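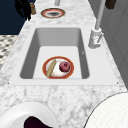

Fig. 1. Rendered sink set in a marble counter, with a plate in the basin.

Disability and Daily Living
Handout 4: Personal assistance and who directs it
Haziq Jugah
Revised September 16, 2023

Reading for this unit: chapter 3 of the course reader, and the two Undwood interviews. Read the second interview first if you are short of time.

1. Terms

Personal assistance means paid help with everyday tasks, given to a disabled person who decides what is done, when and how. The person who gives the help is called an assistant in this course. Older texts say attendant, aide or caregiver. Use the word your source uses when you quote, and "assistant" when you write in your own voice.

Informal support means unpaid help from family, friends or neighbors. Most people who use assistance have both kinds, and the line between them moves. A brother who is paid for twenty hours a week and stays for thirty is doing both.

Independence has two meanings in the reading. In the medical texts it is the ability to do a task without help. In the texts written by disabled people it usually means control over the task. A person who cannot lift a cup can be independent in the second sense if she says when she drinks. Mark which meaning each author uses. Some switch partway through a chapter.

2. Three ways of arranging hours

Agency model. An agency hires the assistants, sets the schedule and handles payroll. The user can ask for a change of assistant but does not hire or fire. Garnosport, in the first case, works this way.

Direct employment. The user is the legal employer. He or she writes the job ad, interviews, trains and keeps the time sheets. This gives the most control and the most paperwork.

Shared model. The user picks and trains the assistants, and an office carries the payroll and insurance. Rusora moved to this model in June, after a long trial with a small group.

3. Case A: Garnosport

Garnosport serves 600 users. Visits are booked in blocks of half an hour. Users in the interviews complain less about the quality of the help than about its timing. One man gets his evening visit at 7:30 and has to be in bed by eight, so he has given up the choir he sang in before his injury. The agency's answer is that late visits are hard to staff.

Questions to think about while reading: Is the choir a need under the agency's own rules? Who would have to decide that it is? Look at the assessment form on the back page of the reader and see where an evening out could be written down.

4. Case B: Rusora

Rusora is smaller and pays by the month. Each user gets a budget and may save up to 1,000 dollars of it for travel, illness or a busy period. Last year its users logged 2,454 hours outside the home. We have no matching number from Garnosport, which does not record where the hours are spent, so do not compare the two on this point in your papers.

The Murakami interview belongs here. She paints, teaches a class twice a month and uses a power chair and a voice-controlled computer. Note how she describes training a new assistant. She gives one instruction at a time for the first week and stops explaining in the second. She also says she is tired of being called inspiring by people who have not seen the paintings.

5. Writing about people

Leave out "suffers from," "confined to" and "in spite of" unless you are quoting. Say "uses a wheelchair." State the impairment once, if it matters to the point, and move on. Ask what the person wants to be called. Preferences differ between "disabled person" and "person with a disability," and both are accepted here.

6. Assignment

Write some 600 words on one task from either case. Describe who decides the time, the method and the person who helps, and what happens when they disagree. Use at least one interview. Put page numbers in parentheses.

Papers are handed in at the start of the next session. Bring a printed copy of the assessment form too, we will fill one in together.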